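Nirkis project, April report to Plandell
Prepared by Settimio Lombardi

We recorded 147 remote-control demonstrations of bin picking this month, bringing the total to 368. I would not read much into that total. Three operators made them, and their habits differ enough that the trained policy hesitates over the bowl, where one goes for the rim and the others don't.

Hand guiding was dropped after eight tries. The hoses and cables on the arm pull against the operator's wrist, and the paths came out jerky.

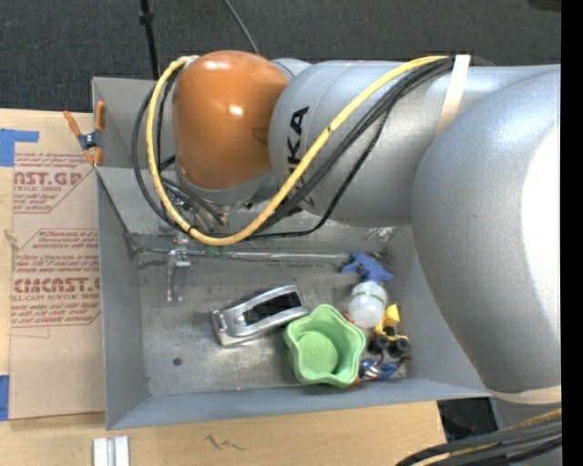

Mirkent still says more data will fix the grasps. I doubt it, and I'd like to settle one grasp style per object before we pay for another round. Please hold the May operator hours until then.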